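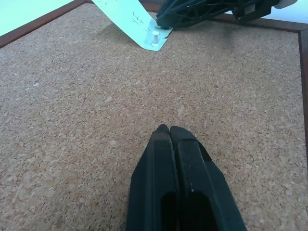
How much food do you need for a funeral tea at home?

Less than you think. Four small sandwich quarters a head, one savoury thing and one piece of cake will do for most afternoon gatherings, and you can go lower on the sandwiches if people have come straight from lunch.

I've done three of these now, for my dad, my aunt and then our next-door neighbour, and I got the first one badly wrong. I made enough egg mayonnaise to plaster a wall (we were eating it until the Thursday, and I still can't look at it). People come back from the crematorium wanting a hot drink and somewhere to put their coat. They'll eat, but they eat standing up, talking, with a cup in the other hand, so anything needing a knife and fork gets left.

Sandwiches

Make them that morning if you've got someone to help, or the night before if you haven't. They keep perfectly well overnight in the fridge if you butter right to the edges and lay a sheet of damp kitchen paper over them before the cling film. Ham, cheese and pickle, egg, and something without meat or dairy. Leave tomato and cucumber out of anything made the night before. Label the plates! Somebody's cousin will be a vegetarian and too polite to ask.

Cut the crusts off or don't. My aunt would have had views, but I left them on for hers and every plate went back empty.

Tea and coffee

Your kettle won't cope. I borrowed a big urn from work for Dad's and it took the best part of an hour to come up, so switch it on before you leave for the service if there's somebody staying behind in the house, and if there isn't, ask a neighbour to pop in. Never leave it going in an empty house. Two flasks filled last thing before you go will see to the first few people through the door.

For coffee I make it strong in a big jug and let people add hot water. Put the milk out in several small jugs dotted about, otherwise there's a queue at one end of the table and you can't get past with the sausage rolls.

Cups and plates

I priced up a hire firm for my aunt's, Givudon, and they wanted to bring 200 cups and saucers as a minimum, which would have filled my hall. In the end I asked on our street's messages and had more mugs than I could use by teatime. Put a dot of nail varnish on the bottom of your own so they come home to you. It comes off with remover. Don't try this on anything unglazed.

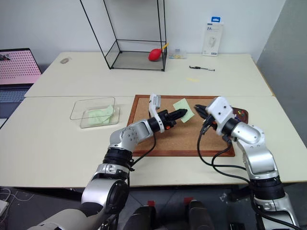
Green paper on the cork board.

The memory table

It's nice to have something for people to look at, especially the ones who don't know anybody. We had a small table with Dad's photographs, his bowling medals and a pad with a few pens for people to write something down. I'd use squares of coloured paper next time, all one colour, and a bowl to drop them in. A bound book makes people nervous, they all wait for somebody else to go first.

Don't put out original photos if they're the only copy. Get them copied and let people take one home if they'd like to. Keep drinks off that table, too. A tall vase in the middle stops people using it as a shelf.

The house

Clear one bed for coats and move anything private off it. Put a spare loo roll where people can see it. Shut the door on any room you don't want visitors in and stick a note on if you must, I did, and it was fine. Turn the heating down a notch before you go out, as a full front room warms up very quickly. My neighbour's was in August and we had every window open and still ran out of squash, so if yours is in summer, get double the cold drinks and half the soup.

Afterwards

Let people wash up. They'll ask, and it does them good to have a job. Have foil and old takeaway tubs ready on the worktop and send the leftovers home with anyone who lives alone. Sandwiches that have sat out all afternoon go in the bin, sorry, but cake is fine to pass on.

Then sit down. The sofa cushions can wait for the morning.

Comments (3)

Ayten Yüksel
Thank you for this, we have Mum's next week and I'd been lying awake over quiches. Would you warm the sausage rolls or serve them cold?

Dalia Mägi, 2026-06-30
We did ours for my uncle with small pastries in place of sandwiches and they went much faster. One thing to add: ask someone to be in charge of the door, so the family aren't jumping up every two minutes.

Ayten Yüksel
Good thinking about the door, I'll ask my brother. Going with cold sausage rolls, the oven's too small anyway!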